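Community Help > Home and Household > Rubbish and Recycling

Which food packets can go in the paper collection?
Posted by Kurkari, 6/17/19

I moved to Velitz in December and I still do not understand the sorting rules. The leaflet from the town says "paper and card, clean", but many food packets are paper outside and shiny inside. Until now I put all of them in the normal bin, and it is full very quickly. Must I separate the two layers? I also have a lot of soap wrappers and tea boxes.

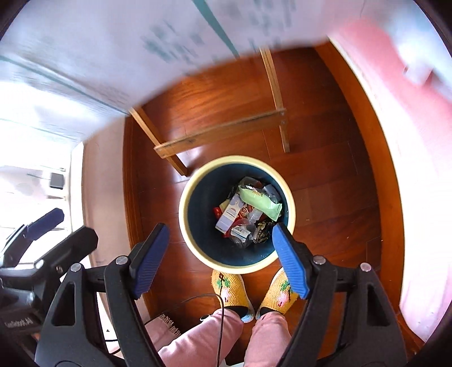 Packaging in the bin, before sorting

Thank you in advance for any advice.

3 replies

Salehi
Member, 2,679 posts

You do not have to separate the layers, it would take you the whole evening. Please try the crumple test. Press the empty packet in your hand and then open the hand. If it stays small, it is mostly paper. If it opens again by itself, there is plastic in it and it belongs to the normal rubbish. The test is not perfect for thick card, but for wrappers I find it good enough.

Tea boxes are fine when you take out the inner bag. I do this when I unpack the shopping, directly on the table, and I flatten the boxes at once. 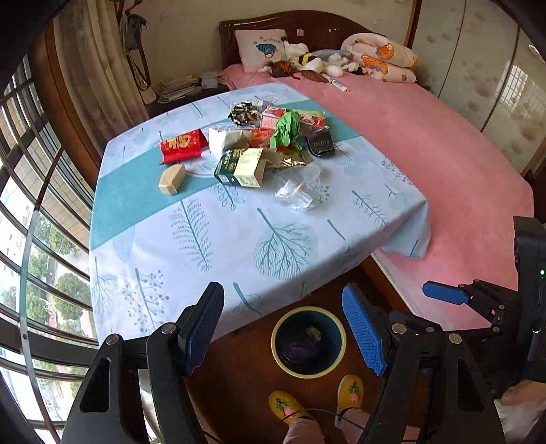
What about soap wrappers?

Waxed ones go in the normal rubbish, plain paper ones in the paper. A little smell of soap does not matter.

rurkusov_49
Member, 200 posts

just burn it

Velitz_east
New member

Please do not burn it, the shiny layer makes bad smoke. I agree with the crumple test. I would only add that greasy paper is also refused here, even if it has no plastic.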